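Small Fridge, Hard Desk: Shelf Layout and Airflow in a Desktop Cooler

2018-04-02

Jarosław Sadowski has run the small-appliance bench at Wasard, a repair shop in Timley, long enough to have firm views on where a mini fridge should stand and what should go in it. We spoke at the shop between repairs.

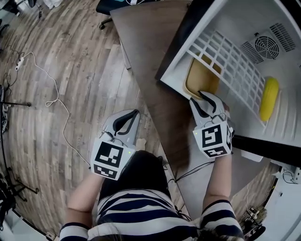
Placement

Sadowski starts with the surface under the fridge. A desk is acceptable, he says, provided it is level, dry and deep enough that the fridge does not have to be pushed against a wall.

"The desk carries the weight without trouble. A fridge this size is light, even full. What people get wrong is the gap. The heat leaves the cabinet somewhere, usually at the rear, and they close that off with a wall or a stack of folders. I ask for 2 inches at the back. More if the room is warm."

He keeps a log of the compact coolers that come across the bench. The current one covers 188 units. In 91 of them he found no failed part: the fans were clogged with dust, the vents were covered, or the owner described a position with no clearance.

"That is the largest group by a long way. I clean the fan, run the unit overnight, write down the temperature and give it back. Then I ask where it stands, and they tell me it is in a cabinet with the door shut."

A finished wood top needs one precaution. Condensation can run down from the door seal and collect under the feet, where it marks the finish. Sadowski suggests a thin hard mat, cut no larger than the base. A folded towel is a poor substitute, in his view. It holds water, and on some models it blocks an intake underneath.

Fan and Vents

Many of the small units he sees use a thermoelectric module in place of a compressor. A fan inside the cabinet pulls air across a cold plate and pushes it back through slots in the liner. The grille is often in the back wall, and the food goes directly in front of it.

"You have one small fan and one small volume of air. If a box is flat against the grille, the air goes nowhere. The plate gets very cold, frost forms on it, and the rest of the cabinet warms up. The owner then turns the dial colder, and there is more frost."

The rule he gives customers is to keep a hand's thickness between the grille and the nearest item. Loose wrapping is worse than a rigid box, as it can be drawn onto the grille and stay there. He has removed bread bags, a paper napkin and, in one case, most of a label from a juice bottle.

Frost should be left to melt with the door open and the power off. He will not accept that a screwdriver is ever the correct tool. In 23 of the logged units the damage had been done by the owner during defrosting or cleaning, and he prices those repairs differently.

The Shelf

Shelves in these units are commonly an open grid. Sadowski prefers that type to a solid tray, as cold air falls through it. He also regards the shelf as the part most often fitted wrong.

"It comes out for cleaning and it goes back in with one corner off its rail. It will sit like that for weeks. Then someone puts a jar on the free corner."

His method is to seat the rear edge first, lower the front, and press on each corner in turn before loading anything. If the shelf rocks, it comes out and goes in again. A grid that has been forced can bow, and a bowed grid should be replaced. The shop stocks blanks from Ostrowski that can be trimmed to width -- he recommends measuring the rails and ignoring the old shelf, which may no longer be the size it was made.

Containers

On containers he is brief. Plastic, rigid, straight-sided, with a flat base that spans several bars of the grid. Round tubs waste the corners. Narrow feet drop through the openings and the container tips when the door is closed.

"Put one container on the shelf and learn how it goes in and out before you buy four. You want to lift it over the front edge of the shelf. If you have to drag it, the shelf comes with it."

He loads from the back of the shelf forward, stopping short of the grille, and keeps the lower space for things that can lie directly on the liner. Whole vegetables are suitable there. An ear of corn, a cucumber or a couple of apples will do no harm to the liner and can be picked out by hand. Anything cut, cooked or open belongs in a closed container. He does not store raw meat in a desktop cooler at all, and advises against it on the grounds that most of them follow room temperature too closely.

Does he label the containers? He does not, but he concedes that the fridge at home is used by one person.

Cable and Power

The cable is the part of the installation he would like people to spend more time on. On a desktop fridge it usually leaves low on the cabinet, runs across the desk and drops to the floor, and at each stage it can be caught by something.

"Take it off the back of the desk. If it has to come off the side, clip it to the leg. A cable across the floor gets a foot in it, and the fridge is on the other end."

A wall outlet is his first choice. A power strip is tolerable for a low-draw thermoelectric unit, provided the strip is in good condition, lies flat and is not plugged into another strip. He does not accept it for anything with a compressor. He also asks that the strip be kept out from under the fridge, where meltwater would land.

For owners who want to check the load, he lends out a plug-in meter from Promar against a deposit.

Door

The last item is the door, and in particular the swing. Before the fridge is loaded, it should be opened fully to confirm that the door clears the desk lamp, the monitor and the edge of the nearest shelf. A door that stops early gets leaned on, and the hinge pin wears.

The seal is wiped with a damp cloth and dried. Sadowski tests it with a strip of paper closed in the door at several points; if the paper slides out freely at one of them, the seal is cleaned again and the test repeated. Replacement seals are available for some models only. He asks customers to bring the number from the rating plate when they inquire, and not a measurement of the old seal.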